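Irimetti two-arm desk kit - worth the money?

tapio_k
Posted January 2024
Hello all! I finally got some time with the Irimetti kit, the bundle Sturkside sells with both arms, both grippers and the wrist cameras. I've been giving it desk tidying to do, lamp and laptop and mouse and so on, and I promised a few of you my thoughts.
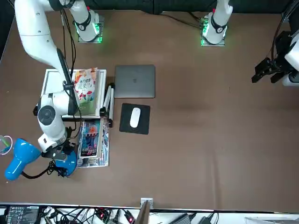
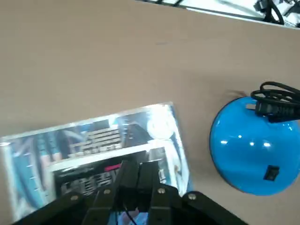 Setup took me 4 evenings, mostly because the manual assumes you already own their older kit. Once it was running I was really happy with how smoothly the arms move - my old Bondar pair used to shudder at full reach. My one real gripe is cable routing, and I do wish they included longer ties.

gerrit_shezi
Lovely write-up, Tapio, but I can't agree on value. 87 for a spare set of finger pads is silly money when Bondar throws them in. How does it do on shiny things?

tapio_k
Fair point on the pads! Shiny things are so-so. Glare bothers the wrist camera, and I get better results with the lights turned down.

BlandineM
I'd stick up for Sturkside here. I had a bad joint last July and they swapped it in 2 weeks, no arguing. That's worth a lot to me.

gerrit_shezi
Glad they treated you well, but I waited a lot longer than that for a cable. I'm staying with Bondar.

aarne_p
Tapio, did you get the table clamps or bolt it down? Mine arrives next week.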